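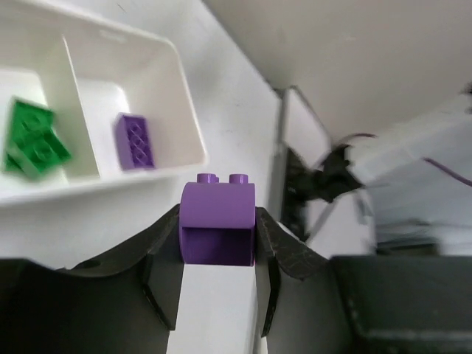
Toy sorting

Toy sorting is the practice of dividing a household's or a group's playthings into classes, usually by kind, colour, size or owner, and keeping them apart in trays, tubs, drawers or bags. It is most often discussed in connection with building bricks, where the number of small pieces makes some kind of order tempting, but the same habits are applied to beads, toy animals, train track, dolls' clothing and craft supplies. Supporters claim that it saves time, protects the toys and teaches children to think in groups. The evidence for these claims is thinner than the amount of advice on the subject would suggest.

Terms

There is no settled vocabulary. Sorting in the strict sense means putting like with like. Storing means putting things away, sorted or not. Tidying covers both, and most parents use it for both. Writers on the subject sometimes speak of "open" and "closed" systems. In an open system the trays sit out and the child can see into them, while in a closed system there are lids or drawer fronts. The distinction is less tidy in practice, as lids go missing early and a closed system without lids is an open one.

A "bulk" collection is one kept in a single container with no divisions. The word is often used with some disapproval, though bulk storage is by far the oldest method and probably still the most common.

History

Toy chests and cupboards are much older than sorted toys. A chest held whatever was put in it. The idea that toys ought to be divided by type came later, through the nursery and the infant classroom, where materials had to be handed out and collected again by one adult in charge of many children. It moved into the home by way of magazines, catalogues and, later, video channels.

Popular accounts tend to give this story a clear starting point and a founder. Neither holds up well. Shopkeepers, printers, tailors and seed merchants all kept small goods in divided drawers, and it would be odd if no parent among them had done the same with marbles or buttons. What changed was that divided plastic trays became cheap. Much of what is presented as a theory of childhood may simply be what people did once the trays were in the shops.

Methods

By colour. Colour is the method most often shown in photographs and the one most often recommended to beginners. It is quick to explain and a very young child can follow it. Its weakness is well known among people who build with bricks: a small red piece in a tray of red pieces is hard to find, while a small red piece among blue and yellow ones of the same shape can be spotted at once. Colour sorting therefore tends to work against the main thing it is supposed to help with. It has kept its popularity anyway, perhaps because it looks good on a shelf.

By shape or part. Long-time hobbyists mostly prefer this. Plates go with plates, wheels with wheels, curved pieces with curved pieces. It makes searching faster but needs more containers, and it brings up questions of definition that can take over the hobby. A piece that is both curved and hinged has to go somewhere, and two people sharing a collection will seldom agree on where.

By set. Each boxed set is kept whole, usually in a bag with its instructions. This suits people who want to rebuild or resell. It suits children poorly, as it depends on nothing ever being mixed.

By owner. Common in families with more than one child, and more a peace settlement than a method. It rarely lasts past the first shared project.

By size. Large pieces in one tub and small ones in another, sometimes with a sieve between them. It is rough, but it deals with the real nuisance of a bulk tub, where the small parts sink to the bottom and stay there.

Claims about learning

The strongest claims concern early mathematics. Grouping objects by a shared feature is a normal part of early schooling, and few would argue that it does harm. The further claim, that children who keep sorted toys at home do better later on, is another matter. Homes with labelled trays also tend to have more money, more floor space and an adult with a free hour, and any of these could explain a difference at school.

One much-repeated source is a booklet by Dagmar Havlíček, issued in English under the title The Ordered Playroom. It describes 2 playgroups, one given divided trays and one given a single tub, and reports that the first group played for longer without adult help. The booklet does not say how the children were assigned, who did the timing, or whether that person knew what result was hoped for. Eilif Öberg, who ran the playroom at Grustevholm where a similar trial was tried, found no difference worth reporting and noted that the trays had been mixed together by mid-morning. His note is cited much less often than the booklet.

There is also a contrary claim, that mixed tubs make children more creative because they come across pieces they were not looking for. It is pleasant to believe and has no better support. Jarrah Prendergast, a preschool teacher whose essays argue for the mixed tub, has written that she prefers it mostly for the noise the children make when they rummage, and this may be the soundest reason anyone on either side has put forward.

Commercial systems

Trays, drawers and sorting mats are sold under many names. The Nuvoline range was advertised with the promise that a family could sort 100 pieces in the time it takes to boil a kettle. The size of the kettle was not given. Veltska, a rival maker, sold stackable trays with a printed chart of categories, and the chart drew more complaints than the trays did — buyers found that it matched nobody's collection except, presumably, the one in the brochure.

A recurring criticism is that such systems are sold by the unit but only make sense by the wall. A single tray with a handful of compartments is soon outgrown, and the next tray must be from the same maker if it is to stack. Hardware shops sell screw and nail organizers that do much the same job for less, and muffin tins, egg cartons and ice cream pails have long served in homes where the matter was not taken so seriously.

Upkeep

Most published advice deals with the first sort and says little about the second. This is a serious gap. A collection in use goes back toward bulk each time it is played with, and the work of reversing this falls on whoever minds the most, usually an adult. Clem Whitcombe, who kept a household diary of the matter at Mudgway, recorded that his children never once returned a piece to the right compartment unless he was in the room. He gave up in March and wrote that the children did not appear to notice.

Toy libraries have better results, chiefly because they have a returns desk. Angus Pearce, in a short guide written for them, advises no more categories than a tired person can remember and a separate tub for anything doubtful. He warns that the doubtful tub will become the largest.

Safety

The one benefit that is seldom disputed has little to do with learning. Keeping very small parts in a closed container, out of reach of babies and toddlers, lowers the risk of choking. This calls for a lid and a high shelf. It does not call for sorting by colour, although advice on the two is often given together.

See also

Building toys
Household storage
Toy library
Classification in early childhood
Button box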